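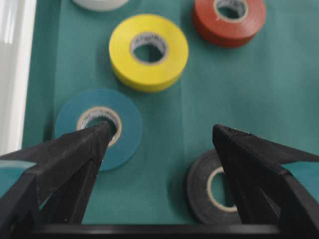

Yellow, red and blue, on the green sheet

zakier_fan: sorting my elec tape by color finally. do you guys go one tray for all or split them up? bench is a mess by Wednesday every week

ohmslaw12: one tray. lay em flat, done. standing them up they roll off

madura_mike: disagree, flat stacks stick together in summer. mine stand on edge, up to 12 in a row

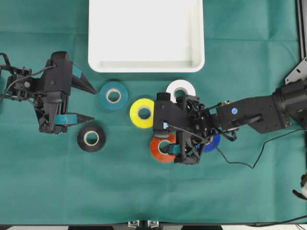 zakier_fan
Thread starter

ok tray is the white one at the top. black, teal and white rolls too. thinking 2 trays now?? teal is hard to spot on that green tho

ohmslaw12: lose the green cloth then. or keep teal somewhere else. still say one tray

madura_mike: 2 trays. phase colors in one, evrything else in the other. and teal one on its edge, you'll see the core at least 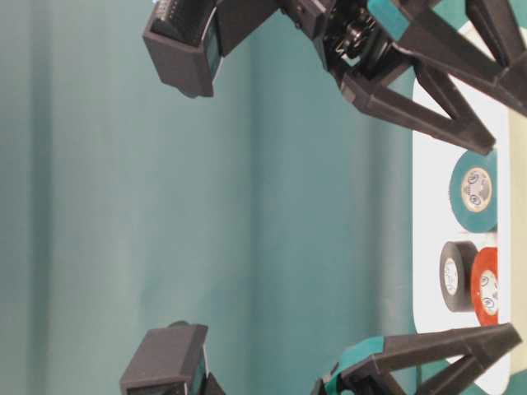
Re: Cheap tape, worth it?

nandum_bench: got the Oberholzer stuff, glue went gummy in January. nope

ohmslaw12: mines fine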